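Clolico Shared Kitchen – Fridge and Cold Storage Check, October
Level 2, Ejigu building. Marked OK, NOT OK or QUERY, with comments.
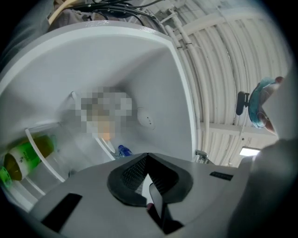 1. Interior walls and ceiling wiped down: OK
White surfaces, so dirt has nowhere to hide. I'd still like to know who initialled the last three cleans in the same pen.

2. Door shelf rails seated properly: QUERY
Push each one down by hand. The Wekix manual says they click. I have yet to hear a click.

3. Bottles upright and capped: NOT OK
The one with the green label is on a lean. Stand it up and check the cap. "It's always been like that" is not a control measure.

4. Bottles labelled with name and date opened: NOT OK
The little blue-capped one needs both on it or it goes in the bin. A printed label tells me what the maker put in, not when somebody opened it.

5. Temperature logged at 8 am: QUERY
Every entry on the sheet is identical. I don't believe any fridge is that well behaved. Put a separate thermometer on the middle shelf and write down what it says.

6. Door seal: paper strip test
Top OK. Hinge side grips, but only just. Recheck next month.

7. Cables near the top of the fridge: NOT OK
Black ones and a beige one, draped. Tidy them back and keep them away from the door swing. Tags to be sighted, please – I won't take "they were tested" as an answer.

8. Clearance to overhead pipes and conduits: OK
Nothing to be stacked on top of the fridge, including the Zarkero cartons. They're marked 300 mL and they weigh more than you'd think.

Items 3, 4 and 7 to be fixed before the next check. Initial beside each one, in your own pen.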